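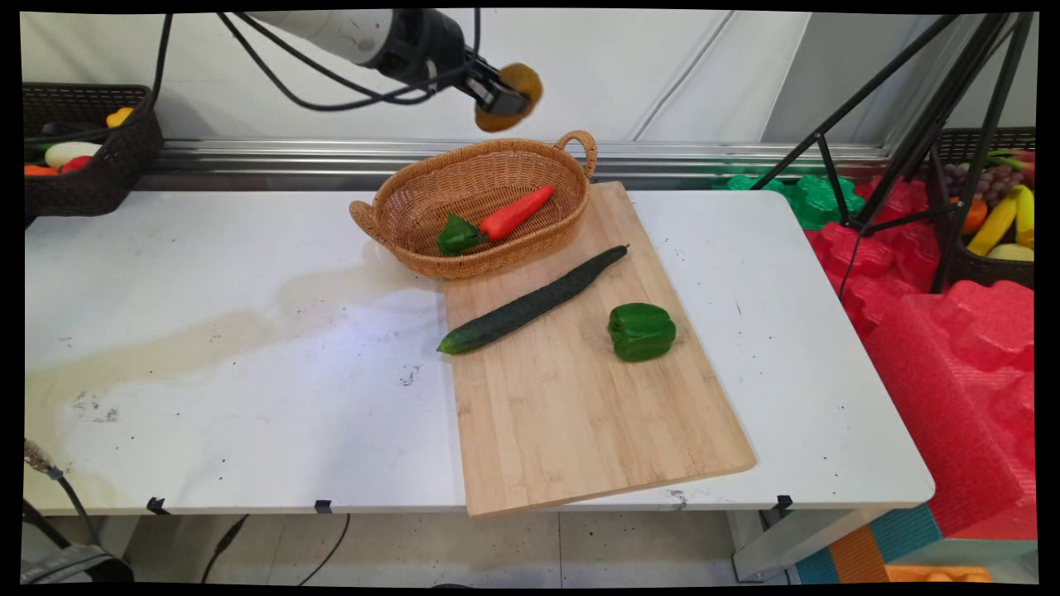
When do we begin to sing from the new hymnal?

We begin on Easter morning, with the first hymn of the ten o'clock service. Until then the old red books stay in the pews, also for Good Friday.

Many of you have asked me for more details after church, and I could not always give a good answer at the door with people waiting behind. So I write it down now, March 30, 2026, and I hope it is complete.

The new book is called the Arnia Hymnal. We ordered 215 copies of the normal edition and 13 in large print. The large print copies are heavy. They will lie on the small shelf beside the side entrance, and you are welcome to take one on your way in. Please put it back on the same shelf afterward and not in the pew, so that the next person finds it there.

The collection for the hymnals closed with $3,553. The bill from Nolte, the bookshop in Canberg, was $3,270 with delivery. The remaining $283 goes toward the organ copies, which have a spiral binding and stay flat on the music stand. Thank you to everyone who gave. Several of you wanted to have a name written in the front of a book, in memory of a parent or a husband or wife. The labels are printed and will be glued in during this week. If you have not yet given me the name, you can still do it, and we will add the label later.

Now about the hymns themselves. Most of what we sing during the year is in both books, but the numbers are different and sometimes the words are a little different too. In two of the Easter hymns the third verse has been translated again. I was not sure about this at first. I have sung the old words for so long that I do not need the page, and for some weeks I will surely sing the wrong line, and loudly. Still, when I read the new verse slowly at home, I understood a sentence that I had only been singing before. Maybe it will be the same for some of you.

There are also hymns that we lose. The evening hymn that we always use to close the Lent services is not in the Arnia book – I looked for it under the first line and under the name of the tune. We will print it on a sheet and keep it in the back cover. If you miss another one, please write the title on the paper near the coat hooks. We can ask for permission to copy a few, but not for all, and I would like to know which ones really matter to you.

To learn the new melodies, we will sing together for a short time before the service, starting the week after Easter. We begin at twenty minutes before ten and learn one hymn each time. You do not have to read music. The organ plays the melody alone, then we sing it without words, then with the words. The first will be the morning hymn at number 13, which is easy and does not go very high. The choir will sit among the rest of us for this, and not in front.

What happens with the old books? The chapel in Fulldale uses the same edition and has asked for as many as we can give. They have been sharing one book between three people in some rows. We will bring them over after Easter. Before that, you may take home a copy if it has a meaning for you. Please look also between the pages of the book at your usual place. Last fall, in September, I found a baptism card and a pressed flower in two of them, and I think their owners would be glad to have such things again. Both are in an envelope in the church office.

The office is open in the mornings this week, except on Good Friday. For help with carrying the boxes, please come directly after the service on Easter morning – the boxes are not very big, but the stairs are narrow, and two people for each box is better.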